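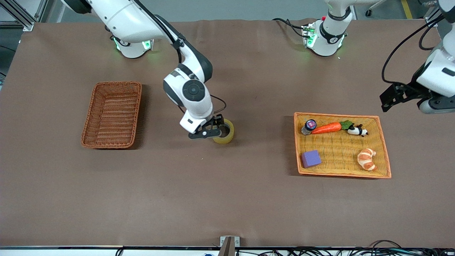 Packing tape and wicker basket.

Progress report to the Ledent fund, Aug 22, 2023
From: Azadeh Nazari

We mailed 273 parcels of secondhand books against a target of 366. Jirayu Rattanakul puts the gap down to a slow summer. I doubt it — orders were steady, and the Joten postage rates went up twice.

The reader survey brought 192 replies, nearly all glowing. I would not lean on them, as the form went out only to people who had already ordered twice.

Najafi has promised cheaper mailers by September. They promised that in spring as well. We have asked for the price in writing and are holding back the last 3 payments until it comes.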